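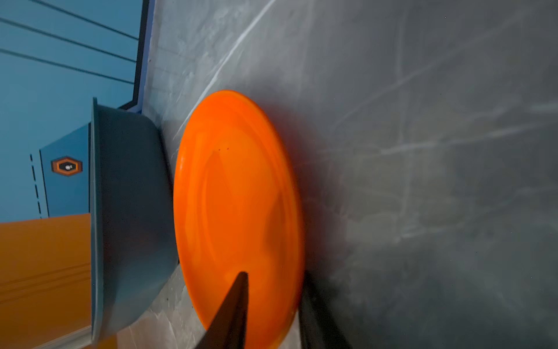

Orange disc, keep or toss?
pellby14 - May 2023
Sorting the picnic box. Orange disc still fine, the teal bowl too. Box is full tho. What goes?

dogbe_214
Keep the disc. Toss the bowl, plastic bowls are 2 bucks anywhere

keltmont
Disagree. Bowl gets used every trip, chips, salad, watever. When did you last throw a disc

pellby14
last summer - once

dogbe_214
once counts!! flip it over, its a plate

keltmont
a plate with ridges. no thx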